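Presupuestar la pinza y olvidar la mesa

Tribuna de opinión. Bram Van Dijk, 16/10/2021
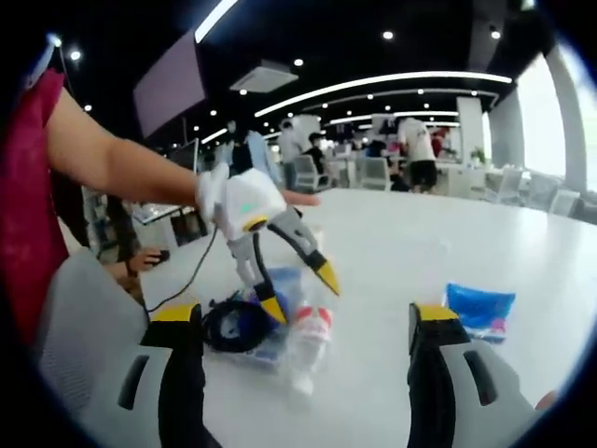

Trabajo de mesa con pinzas manuales, en una oficina de planta abierta.

Las solicitudes de inversión en robótica que llegan a los órganos de compra comparten un defecto de forma que acaba siendo un defecto de fondo: describen con minucia el aparato y despachan en una línea todo lo que lo rodea. El solicitante adjunta la ficha técnica, el plazo de entrega y la garantía. Del cableado, los guantes, el mobiliario, los envases de prueba y las horas de quienes van a sostener la herramienta se ocupa una partida llamada «varios».

El expediente de Devcombe resulta ilustrativo. Se aprobaron 25 pinzas manuales para la recogida de demostraciones, con un coste unitario de 282 euros en consumibles y repuestos que no figuraba en la memoria inicial. La cantidad se incorporó después, mediante una modificación que exigió 2 informes adicionales y retrasó el arranque hasta enero. El importe era asumible. El procedimiento, en cambio, consumió una atención directiva que habría bastado para planificar el ejercicio completo.

Quien suscribe sostiene que la unidad de presupuesto debe ser el puesto de trabajo. Un puesto comprende las pinzas, la persona que las maneja, la superficie sobre la que se opera y los objetos que se manipulan, aunque estos sean tan corrientes como una botella de plástico o una bolsa de aperitivos. Comprende asimismo los cables, que en la mayoría de las instalaciones visitadas descansan sobre la propia mesa y compiten por el espacio con el material de la tarea. Una canaleta o un soporte elevado cuestan poco cuando se piden con el resto del equipo y bastante más cuando se piden solos.

Se objeta con frecuencia que este método encarece la solicitud y reduce sus posibilidades de aprobación. La objeción merece respuesta. En Skolville se presentó el puesto completo, con un importe de 2284 euros por unidad, y la dirección financiera lo aceptó sin observaciones. La oferta competidora, tramitada por Foulkes, parecía más económica porque excluía la formación y el mobiliario. Ambos conceptos aparecieron en la primera factura trimestral.

Queda la cuestión del espacio. Es habitual instalar estos puestos en oficinas ya ocupadas, entre escritorios y sillas de uso ordinario, y considerar que la sala no cuesta nada por estar pagada. Tal criterio es discutible. Una mesa cedida a la recogida de datos deja de servir a otro departamento, y la circulación de personas alrededor del operador condiciona el ritmo y los horarios. La imputación interna de superficie, que Hornham aplica desde hace varios ejercicios a sus laboratorios, debería extenderse a estos usos.

Se propone, por tanto, que las próximas convocatorias exijan una memoria por puesto, con desglose de material fungible, horas de personal y metros ocupados, y que la partida de «varios» quede limitada a un porcentaje fijado de antemano por la dirección financiera.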